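Pellero Joseki Trainer, second edition: review
Jun 17, 2025

I bought the Pellero trainer in October with the idea of fixing my corner play, which has been the weakest part of my game for years. It is a Go study program for desktop and tablet, sold with a spiral-bound workbook. I have used it most evenings through the winter and spring, and I play at a middling club level, so keep that in mind when I say something is hard.

The program holds 3568 positions. They are sorted by the first corner move, then by the approach, and then by what Pellero calls the purpose of the line: territory, outside influence, or keeping sente. The last grouping is the useful one. Most joseki software I have tried shows a tree and lets you click through it. Pellero shows you a whole board with the corner unplayed, tells you which side you are, and waits.

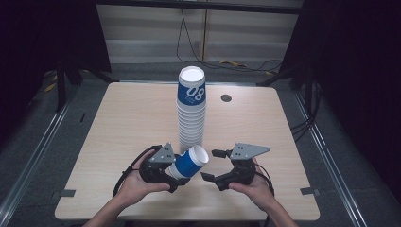 Does it teach you why a move is played, or only which one?

Mostly which one, at least on screen. The reasons are in the workbook, and you need to have it open beside you to get much from the harder sets. The screen will mark a move wrong and show the refutation, but the text is a line or so long and often stops before the point where I would have gone wrong in a real game.

The 4-4 section is the best part. The positions after the 3-3 invasion are up to date, and the program accepts more than one answer when the rest of the board allows it. It also has a drill where the ladder is broken halfway through the exercise and you have to change plans. I got these wrong over and over, and I now check ladders before starting a sequence, so that was worth the price by itself.

The 3-4 section is uneven. The low approach with a two-space pincer is covered at length. The high approach gets far less, and the large avalanche is given as a single main line with a note telling you to avoid it. That may be sound advice for my level, but some of my opponents play it and I would like to know what to do.
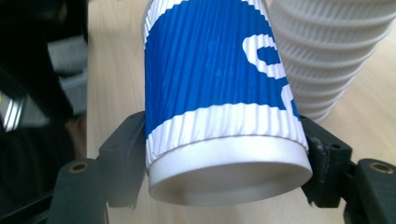

I would also have liked more on tenuki. A player who ignores your approach and plays elsewhere is the most common thing I meet at the club, and the program treats it in one short chapter near the end. The exercises there are good, just too few. I went through all of them in a weekend and then had nothing left to repeat except the same boards with the colors switched.

Scheduling works the way you would expect. Positions you miss come back the next day, positions you know come back later. The default is too aggressive for anyone with a job. After a week away I had 114 reviews waiting, and there is no way to spread them out. You can delete the backlog or do it. I did it, and my accuracy by the end was poor.

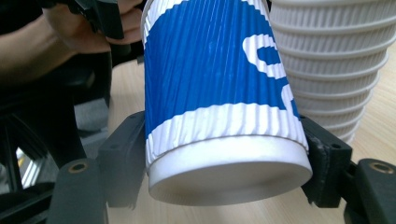 The workbook

It lies flat, the diagrams are large, and the numbering is clear even where stones are captured and replayed. The answers are at the back of the book, printed upside down, which I found annoying. A few diagrams in the pincer chapter have White and Black swapped in the caption. Agarwal, the shop where I bought my copy, included a loose sheet of corrections that covers all the ones I had noticed.

The paper takes pencil well. I wrote all over mine.

Compared with the others

I used Gralotura before this. Its database is much bigger and you can search by pattern, so it is the better choice for looking up something strange after a game. As a trainer it is weak, and the quiz mode does not seem to care what the other corners look like. Cornuvix is cheaper and runs well on an old tablet, but it has only 2000 positions and most of them are 4-4 lines that you may already know.

If you want a reference, get Gralotura. If you want to be drilled, get Pellero.
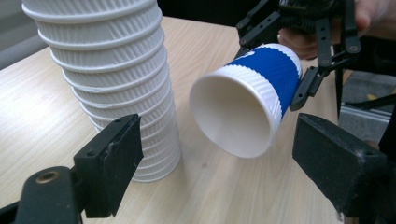

Small complaints

The stone sound cannot be turned off separately from the error sound. Coordinates disappear when you rotate the board. The tablet version sometimes places a stone one line away from where I tapped, and there is no undo during a timed set, so a slip counts as a mistake. Syncing between tablet and desktop failed for me twice and cost me an evening of progress each time.

Rating

4 out of 5 for the 4-4 material and the ladder drills, 3 out of 5 for the rest. I will keep using it through the summer, with the timer off.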